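Setting up the practice house, and a long evening with a camera

I promised Petronella Mathebula I would write this down while it was still fresh, and as I am already late with everything else, May 20, 2026 will have to do.

Vekley is our little indoor robot, and for now it lives entirely inside a simulated house on my computer. Before it goes anywhere I like to check its starting place, its camera height and its idea of where the floor ends (a dull job, but I put the kettle on and rather enjoy it).

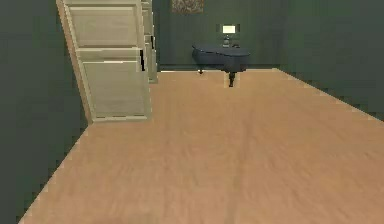

The camera height had been bothering me since April. I had typed it in for the old body, then changed the body and forgotten all about it, as one does. Ok-hee Yeom spotted the mistake in the settings file, bless her, and we moved the mount down by 3 centimetres. After that I cleared the saved map, loaded house 1014 again and set the starting place afresh, well away from the walls.

Next came the doorways, my least favourite part of the whole business.
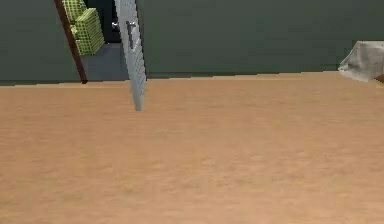 Vekley plans its route from a flat map, and a flat map is a poor judge of a door left ajar. I always set the safety gap by hand, going through the views one by one with a cup of tea. With this door, the bottom end reaches out over the tan floor well past the line of the wall, so a gap measured from the wall alone would be far too mean. I put it up to 22 centimetres and made a note to do the same for every other door in the house.

Then there is the picture check, which I used to skip and now never do. 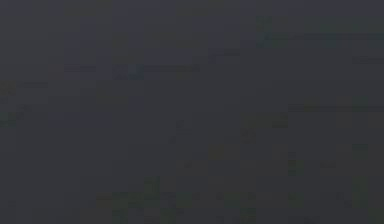

My rule is to look through the saved views myself before trusting any score, however late it is and however much I want my supper. Ok-hee wrote a small script that pulls out 50 of them for me, and I keep a list of the ones to go back to. A view of almost nothing but dark grey squares, with one small bluish blob towards the upper left, goes straight on that list. I'll go over the light settings and the picture squeezing with Petronella at the weekend, and the new start file is in the shared folder if anyone wants to try it before then.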